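Home | News | Workshops | People | Contact

Lungu compares two sets of finger pads for handheld grippers

Lungu has finished a side-by-side trial of two finger pads for its handheld gripper, the tool its staff use to record cloth-handling work in ordinary rooms. The trial ran through August and covered 400 attempts, split evenly between the soft pad the group has used since spring and a stiffer one from Clerance.

The stiffer pad came out ahead on thin fabric. On thick fabric the two were close enough that the group will keep both in the kit for now.

Benjamín Sosa, who ran the trial, said the question had been open since the first batch of soft pads started to tear at the base. Replacing them took a technician off other work, and recordings made with a worn pad had to be thrown out. The group threw out 39 such recordings before it began looking for another supplier.

"We were changing pads more often than batteries," Sosa said. "I wanted to know if we could put on something tougher without losing the thin stuff. Napkins, handkerchiefs, pillowcases. I expected to lose some of it."

The jaw linkages were left alone. Both pads bolt to the same black arms, and the opening width was set the same way for both at the start of each session. Operators were told which pad they had, because the difference is plain to anyone squeezing the handle.

Each attempt followed the same order. The operator opened the jaws, came down over the cloth, closed on one layer, lifted it clear of the surface and laid it back. Picking up two layers counted as a miss. So did dropping the cloth before it was clear, or needing a second squeeze.

Of the 400 attempts, 156 were made on thin cloth and the rest on thicker pieces such as towels and folded throws. Most of the thin-cloth misses with the soft pad came from the tip bending outward as it met the table, which left the edge of the fabric under the pad and out of reach. The Clerance pad held its shape better there. It also slipped more on smooth weaves, and two operators asked for a rougher face.

Folded cloth laid on top of another cloth was the hardest setup for either pad. The jaws tend to catch the lower layer along with the upper one, and on a table with a loose cover the whole cover can start to move. Operators got better results by coming in at the fold with the jaws wide and closing slowly. The group has added that to its written instructions.

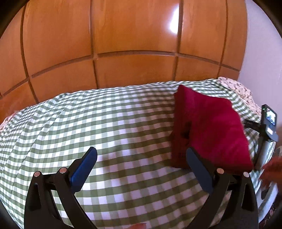 Camera and controller left as they were

Sosa said the group had been asked to test a new camera in the same round and decided against it. Changing the lens and the pads together would have made the results hard to read. The wide lens stays for now, although glare off varnished wood and other shiny surfaces is a known nuisance in the recordings. Sessions near bright windows will be moved to later in the day where the room allows it.

The controller is the Pilon board the group has used for the past year. It logs jaw width along with the video. One fault showed up during the trial: the width reading drifted after long sessions, and had to be zeroed by closing the jaws fully and holding them shut. Operators now do this each time they change the battery.

A separate check of the older recordings is still going on. The group has 2953 clips made with the soft pad and wants to know whether they can be used together with clips made with the stiffer one. A first pass suggests that towels and other thick pieces will cause no trouble. Thin cloth is less certain, and those clips may be kept in their own set.

Cost and supply

The Clerance pad costs more to buy. Sosa would not give a price but said it should come out even if the pads last through the winter. None of the Clerance pads tore during the trial. One came loose from its backing and was sent back to the supplier, who has changed the glue.

A third pad, made by Nurkar, arrived too late to be included. It is thinner than the other two and has a ribbed face, and the group plans to run it through the same thin-cloth attempts next. If it does well, the thick-cloth attempts will follow.

Groups that borrow tools from Lungu will get the Clerance pads by default, with a pair of the soft ones in the case. Anyone with a gripper already out on loan can ask for a swap. The change takes a small hex key and a few minutes, and the jaw width has to be zeroed afterward.

The instruction sheet has been updated and is in every case that has gone out since the trial ended. Older sheets should be thrown away, as the steps for folded cloth are different.

Recent items

Loan cases: what to check before you send one back
Pilon board update fixes missing timestamps
Notes from the towel-folding workshop
New charging shelf in the tool room
Nurkar pads: call for operators

Contact the news desk | Copyright Lungu. All rights reserved. | Back to top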